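The owner of Gomidlow did not plan to run a bar. She had signed a lease on a former shoe repair shop in Urnthorpe, 601 square feet with one window, and meant to sell coffee until mid-afternoon and go home. The drinks list came later, after a neighbor asked whether she would stay open on the evenings the theater had a show.

"I said yes for one month," she says. "I bought four bottles and a shaker. The first night I made the same drink for every person who came in, which was gin, pear juice and a lot of lemon."

That drink is still on the menu. It is called the Mockus, after the street the shop stands on, and it has changed twice. The pear juice is now pressed in house from September until the local fruit runs out, and the lemon has been cut back.

"It was too sour. People were polite about it. A regular told me in the second year that she'd been ordering it to be nice."

Gomidlow has 14 seats and a list of nine drinks, three of them without alcohol. She writes a new list every two months and keeps whatever sold best from the old one. The current list leans on vermouth, which she buys from a small importer, and on a caraway syrup she makes on the stove in the back.

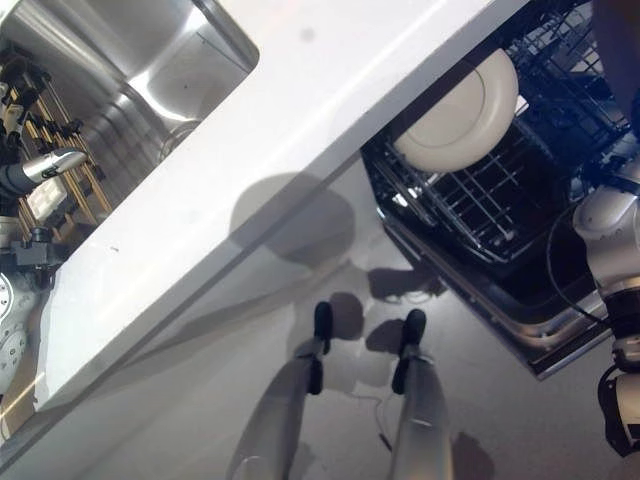

The syrup took a long time to get right. Caraway turns bitter if it boils, so she warms the sugar and water first, takes the pot off the heat and lets the seeds sit overnight. She strains it in the morning before the coffee customers arrive. It goes into the Nostik, a short drink with rye and dry vermouth, served over one large piece of ice.

"Some people taste it and say rye bread. Some say their grandmother's kitchen. I had a man send it back because he said it tasted like sauerkraut, and I can see how he got there."

She sold 827 of them last winter. She knows the number because she had bet her bartender it would not pass 900, and the loser had to clean the ice machine.

The drinks without alcohol get the same glassware and cost two dollars less. She would like to charge the same, she says, as the work is no different, but customers expect a gap. The best of them is cold black tea with plum vinegar and soda. It outsells beer on weeknights.

Asked what she would do over, she mentions the bar top, which is too high for anyone under five foot four, and the sound system. She spent 2000 dollars on speakers and keeps them so low that most guests don't notice there is music.

A second location has come up more than once. A landlord across the river offered her a corner space with a patio, and she went to look at it twice before turning it down.

"I'd have to hire a manager, and then I'd be managing a manager. I like making the drinks."

The next list starts in November. She is working on something with roasted quince and has thrown out five versions so far. The sixth was in the fridge when we spoke, and she wasn't ready to let me try it.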